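August 4, 2021

5 min read

I have been meaning to write about the table for ages, and then February came and went, and then most of the summer, and it kept slipping down the list behind all the other things I'd promised to write about (the curtains are coming, I haven't forgotten!). But I gave it a proper going over this morning while the kettle was on, and I thought, right, sit down and do it now, while the cloth is still out.

For those of you who are new, this is the one that came from Stalero, the second-hand place out past the retail park, the winter before last. I'd gone in for a lamp. I came out with no lamp and a table that wouldn't fit in the car, and had to pay for delivery on top, so my bargain ended up costing me £200 all in. I still think that was fair. It has rounded corners, which my hips are grateful for every single day, and a lovely shiny top in all those ambers and caramels, with dark knots and swirls running through it. My mother would have called it loud. I find it cheerful, especially first thing, when I need all the cheering I can get.

The trouble with a shiny top is that it shows everything. Put the light on over it and there's a great white glare, and all round the edge of the glare you can see every smear and wipe mark you left the last time you thought you'd done a good job. I used to go at it with kitchen roll and a big squirt of the Jameo spray, and it always dried hazy. Then I'd do it again, and it would be hazier still, and I'd go off in a huff and put a tablecloth over the lot.
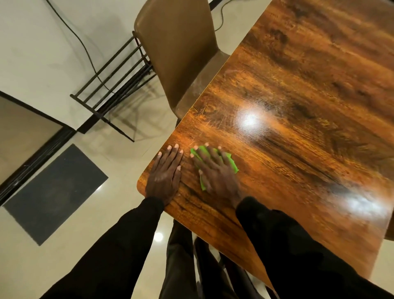 So now I do it differently, and it takes me hardly any longer. Cloth wrung out until it barely feels damp, one drop of washing-up liquid in a bowl of warm water, and then long strokes along the grain, with a bit of weight behind them. I keep my other hand flat on the top to steady myself, as I do lean in rather. Circles are what I was brought up to do and I'm sure they're fine on other things, but on this finish I could see every one of them afterwards. Once I've been all over it I go round again with a dry tea towel, and I don't put so much as a mug down for ten minutes.

The corners want doing last. Crumbs collect there, and if you start with them you only drag everything back across the middle. I learned that with marmalade.

There are still a few faint scratches and I've made my peace with those. I did try a little bottle of Clomum polish on them, which a good many of you recommended after the post about the sideboard, and it smelled gorgeous but left the top so slippery that my cereal bowl went for a wander. It's back under the sink now. If anyone has had better luck with it on a varnished table, do tell me how much you used, as I suspect I was far too generous.

Next job is the chairs, which need new felt pads on their feet before they ruin the floor. I bought a pack of the wrong size last week, so that's another trip into town. I might look for that lamp while I'm there.

362 shares
12 comments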